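Subject: Re: [Merkwood shed] the gray bin and what goes in it

On Oct 9, Jyoti Chauhan wrote:
> Could we agree on what the big metal bin is for? I went looking
> for gloves and gave up. Also, does anybody want it replaced?
> Donnelly has plastic ones, item 647.

Jyoti,

I'd keep the metal one. It's scratched and there are rusty flecks on the back wall, but the sides are sound and it doesn't slide on the wooden table. The small hole in the floor doesn't matter for what we put in there. It does mean no loose screws or seed, please – those go in the jars. 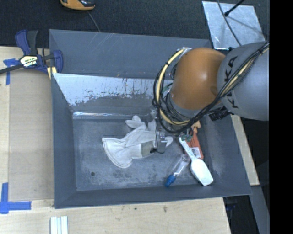
My suggestion is that the bin holds odds and ends that get picked up and put down during a work session, and gets emptied at the end of it. White work gloves go back on the shelf in pairs. Scoops hang on the hooks by the sink. Clear bottles with caps should be labeled before they go anywhere, and anything still in its package goes in the cabinet with the barcode facing out so I can reorder.

If you find a single glove, leave it on the windowsill. I have three singles there now, all lefts.

On the rust, I have half a can of primer from the Brisudeck job and can do the back wall in October if the bin is free for two days. Tell me which two.

The cabinet code is still 915.

Pete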